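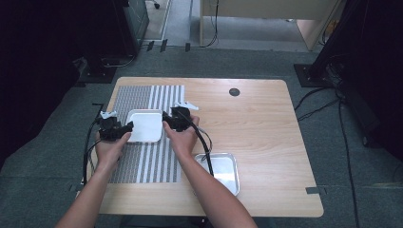

One of the readers of the first version asked us why the guide compares the two hand-held grippers on a tray before it says anything about calibration, and could the order be changed. We kept the order. The calibration values depend on which finger set you choose, so please choose the fingers first.

Section 8. Comparing finger sets with the Skimano hand-held pair

8.1 Before you start

You need both grippers, both cables, one flat tray with a raised rim, the striped mat and a table you can reach across without leaning. The Steyn finger set and the Poso finger set must not be mixed in one trial.

1. Lay the mat flat on the table, with the stripes running away from you.
2. Put the tray on the mat, toward the far end.
3. Check that the marker piece on top of each gripper is tight. Turn it gently with two fingers. If it moves, tighten it and repeat the check.
4. Hold one gripper in each hand, with the fingers pointing at each other across the tray.
5. Let each cable fall away from the work. A cable may touch your forearm, but it must not pull on the gripper.

Caution: Do not wrap the cable around your wrist.

8.2 The tray trial

1. Start the recording in the Flusside program and wait for the tone.
2. Close both grippers on the rim at the same time.
3. Lift the tray, hold it level until the second tone, and put it back on the mat.
4. Open both grippers fully before you move your hands away.
5. Repeat until you have 30 lifts with the first finger set. Then change the fingers and make 30 lifts with the second set.

Note: If the tray slips, do not stop the recording. Press the mark button and continue with the next lift. A slip is a result and we want to keep it.

Note: Rest your arms between the two sets. In our own tests in August the later lifts were less steady, and at first we blamed the fingers for this - it was only tired arms.
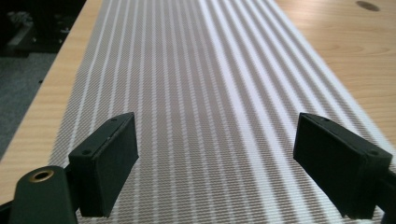
Gripper Evaluation Group - User Guides

8.3 The fabric trial

The fabric trial shows differences which the tray does not show. A rim is easy to hold, but a flat woven strip gives the fingers very little to catch.

1. Take the tray away and leave the striped fabric flat on the table.
2. Use one gripper only. Open it and bring it over the fabric.
3. Look at the picture from the gripper camera. Both fingers and the gap between them must be visible.
4. Lower the gripper slowly until the fingertips touch the fabric, then close.
5. Raise it by the width of one hand, open it, and smooth the fabric again by hand.
6. Make 19 attempts with each finger set.

Caution: Do not press the fingers hard against the table. The finger screws can become loose.

Note: If strong light makes the stripes look washed out on the camera picture, move the lamp or turn the table. Do not change the exposure between the two finger sets.

8.4 Saving the results

Save each set under its own name, with the name of the fingers first. If the program shows message 111, the cable was disconnected during the trial, and this set must be recorded again. Continue with Section 9, Calibration.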